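Shared Tables Reopen on Upper Floor at Clisgate
August | Lurnis Site News Desk

The large open room at the Tirnlow building, Clisgate, has returned to general use following a change in the way its tables are kept. Under the new arrangement, the white tables are to be cleared and wiped at the end of every session, while the round wooden table serves as the place for refreshments and small supplies.

The change follows a review of shared space carried out over the summer. Staff had asked for clearer working surfaces and for one fixed spot where a kettle, cups and tissues could always be found. The review received 742 replies from users of the building, and 7 proposals were put forward. The arrangement now adopted was the most widely supported – and the least costly.
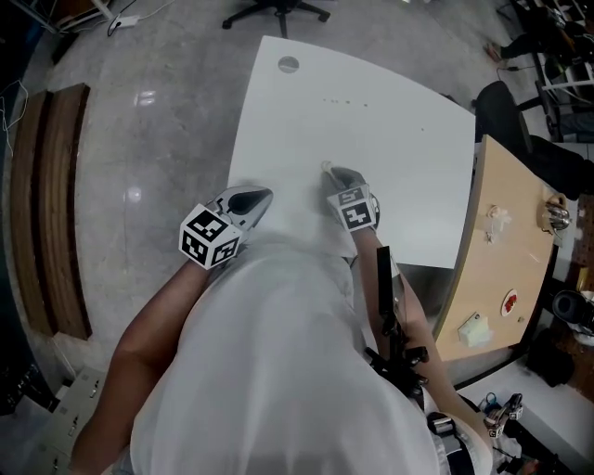
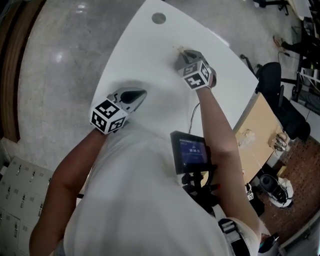
Work at the white table.

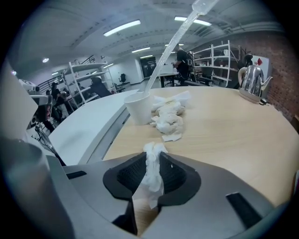
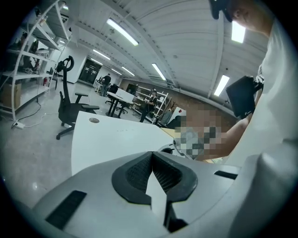

Users are asked to observe the following points. Crumbs and other small debris should be removed from the white tables before the next group arrives. Used tissues are to be placed in the bins by the stairs and should not be left beside clean ones. Plates are to be returned to the kitchen on the floor below by 8 in the evening, when the room closes.

Chairs may be moved freely during the day but should be returned to the tables afterwards. Cables must be kept clear of the main walkway, and the fire extinguisher must remain accessible at all times.

A sum of 800 pounds has been set aside for replacement cups, cloths and storage boxes, which will be ordered through Parri Supplies. Requests for further items may be left at the Lurnis front desk. The arrangement will be looked at again in the new year – until then, bookings will continue in the usual manner.

Related items
Clisgate car park: revised opening hours
New storage shelves for the Parri annexe
Tirnlow lift returns to service
Lost property: items held at Lurnis front desk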